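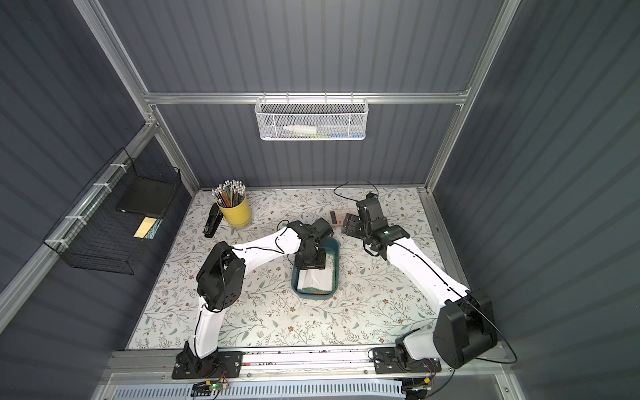 Welcome to the Murklow Table Set, a collection of small desk and tabletop jobs that I've been looking forward to sharing for months! Everything in it is ordinary stuff, the kind you'd find in a drawer or next to the sink, laid out on a flowery tablecloth. My favourites are the ones built on a teal tray with rounded corners, where a folded white cloth sits inside and a little white and pink thing like a calculator lies nearby. Plain objects, but lovely colours together.

## What's inside

- 341 clips, sorted by job
- 239 of them with a short written note
- 48 kinds of object, listed in `objects.csv`

Jobs have everyday names such as `wipe_tray`, `stack_paper` and `fold_cloth`. Clips from the Stoston table start with `st_`, and the Turkerville ones with `tv_`.

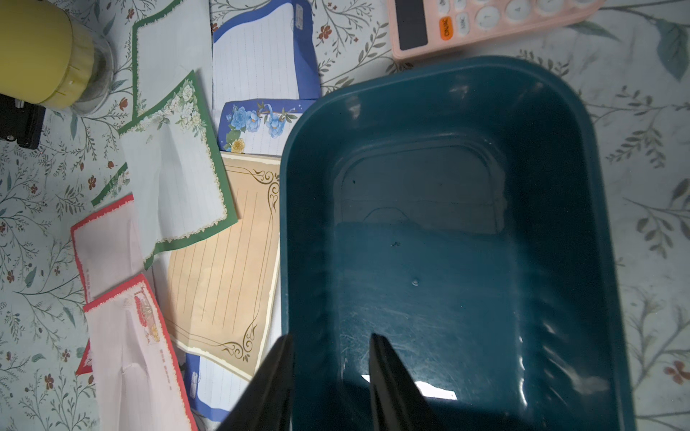
The notes are written the way you'd talk to a friend who was helping you tidy up — "pop the rose paper on top", that sort of thing. Spelling is British all through, so search for `grey` and `colour`. I left the slips and half-finished sentences in, as they're often the best bits.

## Known gaps

- 40 notes from June still need a second read
- Patterned paper is sometimes called `letter_paper` and sometimes `sheet` (I'll pick one soon)
- `tray` and `basin` are used for the same sort of thing

## Changes

2024-07-09 — added the paper jobs and fixed the sort order in `objects.csv`.

Spotted a mistake, or got a better name for something? Please open an issue, I'd love to hear it!

Hema Rodrigues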